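»Ein Auto muss einen begrüßen, wenn man morgens einsteigt«

Darcy Sutherland gießt erst einmal Tee nach, bevor es um Autos geht. Wer mit dem Leiter des Autohauses Clulum verabredet ist, sollte Zeit mitbringen, denn er erzählt gern und von vorn. Eigentlich wollten wir über den neuen Fona sprechen, den kleinen elektrischen Kombi, der ab Montag, 27. Juni in Panesthorpe zur Probefahrt bereitsteht. Wir landen aber zunächst bei seinem Vater, der Traktoren repariert hat, und bei einem dunkelgrünen Lieferwagen ohne Rückwärtsgang. »Man lernte damals, vorausschauend zu parken«, sagt Sutherland und lacht. »Das kann ich heute noch besser als jede Kamera.«

Den Fona hat er im März zum ersten Mal gefahren, an einem nassen Vormittag, gemeinsam mit seinem Werkstattmeister Ernő Virág. Geplant war eine Runde um den Ort, zurück kamen die beiden erst am Nachmittag. »Ernő wollte unbedingt noch die Steigung hinter dem Steinbruch ausprobieren, und dann wollte er sie noch einmal ausprobieren, und dann hatten wir Hunger.«

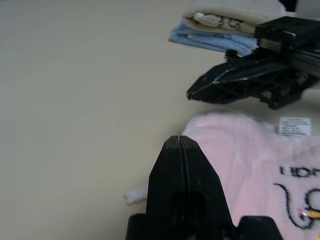 Was ihm an dem Wagen gefällt? Sutherland überlegt lange. Die Reichweite sei ordentlich, 491 Kilometer stehen im Prospekt, und im Sommer komme man wohl auch in die Nähe. Wichtiger findet er aber, dass man die Heizung wieder an einem richtigen Drehknopf einstellt. »Ich bin kein Feind von Bildschirmen, wirklich nicht, meine Enkelin hat mir da viel beigebracht. Aber wenn ich mit Handschuhen im Auto sitze und mir die Scheibe beschlägt, dann möchte ich drehen und fertig.«

Virág, der inzwischen dazugekommen ist und sich auf die Fensterbank gesetzt hat, sieht die Sache nüchterner. Ihn beschäftigt, was nach dem Verkauf passiert. Seit 20 Jahren arbeitet er im Betrieb, und die Umstellung auf Elektroantrieb hat ihn noch einmal auf die Schulbank gebracht. »Anfangs habe ich geschimpft, das gebe ich zu. Heute freue ich mich, wenn einer auf die Bühne kommt. Die Bremsen muss man sich genau ansehen, weil sie so wenig benutzt werden, und das Fahrwerk hat mehr Gewicht zu tragen. Langweilig wird mir nicht.«

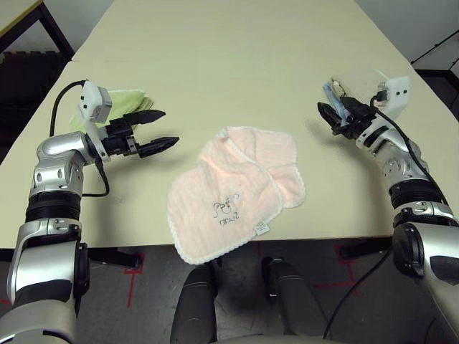
Und die Kundschaft? Die sei neugieriger, als man denke, sagt Sutherland. Für die Probefahrten haben sich bereits 35 Leute angemeldet, darunter einige, die seit Jahren den Mfaume fahren, den alten Diesel-Kombi, von dem in Panesthorpe gefühlt in jeder zweiten Einfahrt einer steht. Er rede niemandem seinen Mfaume aus, das ist ihm wichtig. Wer viel mit dem Wohnwagen unterwegs sei, solle ruhig noch warten. »Ich sehe die Leute ja beim Bäcker wieder«, sagt er.

Beim Laden rät er zur Gelassenheit. Er selbst stellt die Grenze auf 80 Prozent und vergisst dann das Ganze, bis er wieder losmuss. Virág nickt dazu und ergänzt, dass man vor der langen Fahrt in die Ferien natürlich voll laden dürfe, danach werde er jede Woche gefragt.

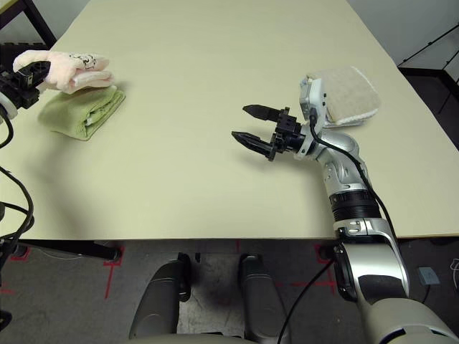 Ob er mit dem Fona in den Urlaub fahren würde, möchten wir zum Schluss wissen. Sutherland holt dafür tatsächlich eine Straßenkarte aus der Schublade, eine aus Papier, mehrfach geklebt, und zeigt uns eine Strecke an der Küste entlang, die er mit seiner Frau schon dreimal gefahren ist und die er nun gern einmal ohne Motorgeräusch erleben würde. Virág meint, dann höre man aber auch, wie der Chef beim Fahren singt.

Probefahrten mit dem Fona können direkt beim Autohaus Clulum vereinbart werden. Bitte den Führerschein mitbringen.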